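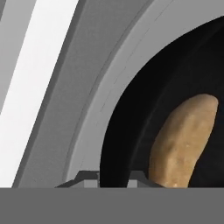
# Why Potatoes Grow Eyes

A potato is not a root. It is a tuber, a swollen part of an underground stem. The plant uses it to store food, mostly starch, for the next growing season. Carrots and beets are roots. They look similar in a grocery bag, but they are built differently.

## What an eye is

The small dents on a potato are called eyes. Each eye holds one or more buds, and a bud can grow into a new stem. Roots like carrots do not have eyes.

The eyes follow a pattern. One end of the potato was attached to the parent plant, and this end has few eyes. The other end has more of them, set close together. If you push a toothpick into each eye and wind a thread from one to the next, the thread usually makes a spiral. Leaves on many stems are arranged the same way.

## What makes an eye sprout

After harvest, a potato rests. During this time the buds do not grow, even in a warm room. The rest may last several weeks or a few months, depending on the variety. When it ends, warmth makes the buds grow faster and cold slows them down.

A sprout grown in the dark is long and pale. It is using stored starch to reach for light. A sprout grown in light stays short and turns green or purple.

The skin can turn green too. The green color is chlorophyll, which is harmless. However, light also causes the potato to make more solanine, a bitter substance that can make people sick. Do not eat green or heavily sprouted potatoes.

## Test it

You need:

- 2 potatoes of the same variety, close in size
- 2 egg cups or small jars
- a cardboard box with a lid
- a ruler and a notebook

Steps:

1. Stand each potato in an egg cup with the end that has more eyes facing up.
2. Put one potato on a bright windowsill.
3. Put the other in the box, close the lid, and keep it in the same room.
4. After 7 days, measure the longest sprout on each potato. Write down its length and color.
5. Measure again every week for a month.

Hubert Olszewski's class at the Brekasa school ran this test in August. Their first sprouts took roughly two weeks to show. The box potato had the longer sprouts at every measurement after that.

Wash your hands after each measurement. When the test is over, the potatoes can be planted about four inches deep, sprouts up. Do not cook them.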